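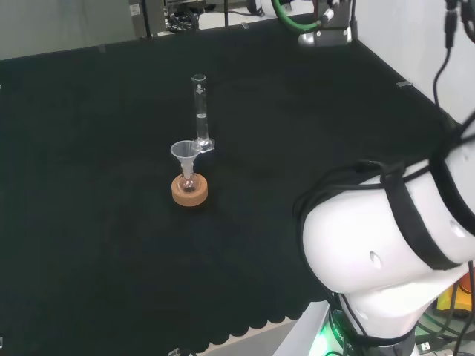 Pouring and Measuring Small Amounts of Liquid

The Dunier workshop pages are prepared by Grernmont Community Workshops for members who mix their own cleaning solutions, wood finishes and plant feeds. Members are asked to read this page before using the shared glassware.

Setting up the table

Cover the table with a dark, matte cloth and smooth out the larger folds. Printed scale lines on clear glass are easier to read against a dark surface. A round-bottom flask must never be set down on its own. Seat it in a cork ring of the correct size, and check that it does not rock before placing a funnel in the neck.

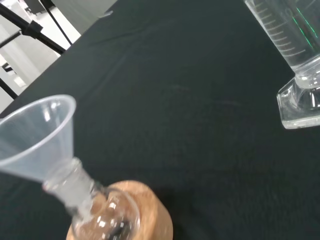

The funnel should be held lightly with one hand during pouring. A funnel that sits tightly in a narrow neck can trap air, and the liquid will then back up or spit. Lift it slightly to let the air out – a few millimeters is enough – and continue at a slow, even rate. Flasks should be filled no more than halfway.

Reading the cylinder

Stand the graduated cylinder on a flat part of the cloth, clear of any crease. Bend down until the eye is level with the liquid. The surface curves, and the reading for water and similar liquids is taken at the bottom of the curve. Where a recipe calls for 15 milliliters, pour to just below the line and add the remainder with a dropper.

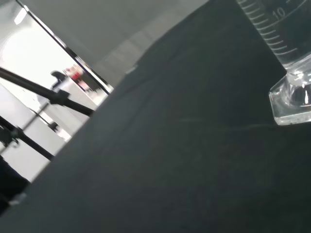 Graduated cylinder with printed scale, on a cloth-covered table.

Cleaning and storage

Rinse all glassware with warm water as soon as work is complete, then wash with mild soap and a soft brush. Plastic funnels should be washed separately from glass. Leave items to air dry for 24 hours before returning them to the Spanos cabinet. Cork rings are wiped with a damp cloth and should not be soaked. Chipped or cracked pieces must be reported at the front desk and may not be returned to the shelf.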